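Teaching an arm by remote control: a doubter's walkthrough

Most guides to teleoperation begin by promising that the robot will learn from you the way an apprentice would. I have read plenty of them and I don't believe it. What it learns is whatever you did, including the bit where you wandered off course and scratched your nose. So these are the steps I use for a simulated kitchen task, with the claims turned down.

You need the simulator running, a controller in your hand, and a task short enough to repeat without getting bored. I use Skindenska for recording and Folley to play things back. Other tools will do. The Hiltwood kitchen set comes with a folder of 2724 ready-made demonstrations, and you may be tempted to skip the work and train on those. Look through 40 of them first. I did, and threw out more than I kept.

Step one. Write the task down in a single sentence. "Open the cabinet" is too vague. Say which door, and say where the hand should be when you stop.

Step two. Set the controller speed low. The default in Skindenska is meant to look good in a demo video, and you will overshoot every handle with it.

Step three. Drive the arm through the task without recording. Do this until two runs in a row feel the same.

Step four. Record 5 good runs from the same starting pose. Then change the starting pose a little and record again. People will tell you variety is everything. Perhaps, but I'd like to see the thing work from one pose before I ask it to cope with ten.

Step five. Watch every run back from the wrist view as well as the room view. The room view flatters you. The wrist view is what the policy gets, and a good deal of it can be bare wall, at angles you would never choose yourself.

Wrist views, fingers open and nothing held:

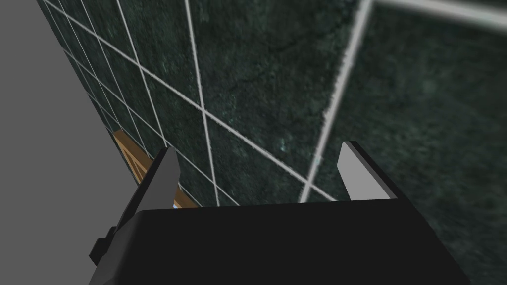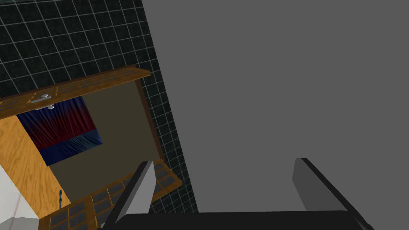
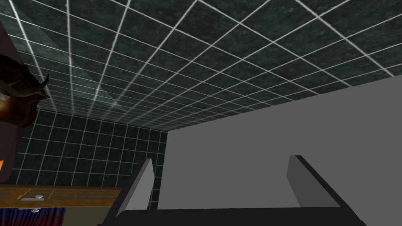 Step six. Delete the runs you are making excuses for. If you paused to think, cut the pause or bin the run, or you'll train an arm that stops to think and has nothing to think with.

Step seven. Train on the small set and test it with a starting pose you never recorded. The Tang script will print a success rate for you. I'd ignore it until you have read how it decides what success means, and in my copy a door nudged open by the elbow counted.

If it fails, go back to step four and add runs near the place where it went wrong. Adding them everywhere takes all afternoon and, in my experience, changes very little.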